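Home Tips Kitchen Workshop Travel Gear Contact
Search this site Go Type a word and press Enter

Care of clothes and gear after a trip to wet country

by Inna Bondarchuk, 17 Oct 2018

Every year we come home from the marshes below Trondcombe with two bags of muddy things, and every year I learned something by spoiling one of them. These are the tips that stayed with me. They are good for any river, lake or swamp where you walk in water or sit in a low boat.

Boots first. Do not wash mud from leather boots under the hot tap. Let the mud dry one night on newspaper, brush it away with an old nail brush, and only then wipe the leather with a damp cloth. Take out the laces and the insoles. Fill the boots with paper and change the paper in the morning and in the evening. Keep them far from the heater, or the leather will crack near the toes. I lost a good pair like this in December.

Rubber waders must be turned inside out as far as they allow. Hang them by the feet. If there is a smell, wipe the inside with one spoon of white vinegar in a liter of water and leave them open to the air.

For the rain jacket, close all zippers before washing and use a liquid soap without softener. Softener makes the cloth drink water. Rinse two times. If the water does not make round drops on the sleeve anymore, it is time for a new spray.
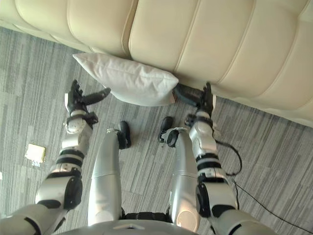
Binoculars need patience. Blow the sand off the lenses first, with a small rubber blower, and touch them with the cloth only after this. My husband once cleaned his with a T-shirt on the ferry to Janon and the scratches are still there. The strap can be washed by hand with dish soap.

Dry bags are not dry when you come home! Open each one, turn it, and leave it over a chair for a day. A bag which was rolled wet grows black spots at the bottom, and these I never could remove completely. I tried baking soda, lemon and salt.

Mosquito nets should be shaken outside and washed in cool water in the bathtub, never in the machine. Check for holes against a window. Small holes I close with a few stitches of ordinary thread – it is not beautiful but it holds. If your net is treated, read its label before washing.

For the weight I keep a kitchen scale next to the bags. The small boat over the Yu channel is strict about baggage, and my list helps me. The folding stove is 372 grams, the rope 285, the first aid box 465. The headlamp is only 53 grams, so I carry a second one.

Paper maps: put them flat between two towels, with a heavy book on top, and change the towels after some hours. Our old map of Grimisance fell in the water with me and can still be read, except for the north corner.

Tent pegs go in a bucket with warm water and come out clean in ten minutes. Dry them well before they go back in the bag.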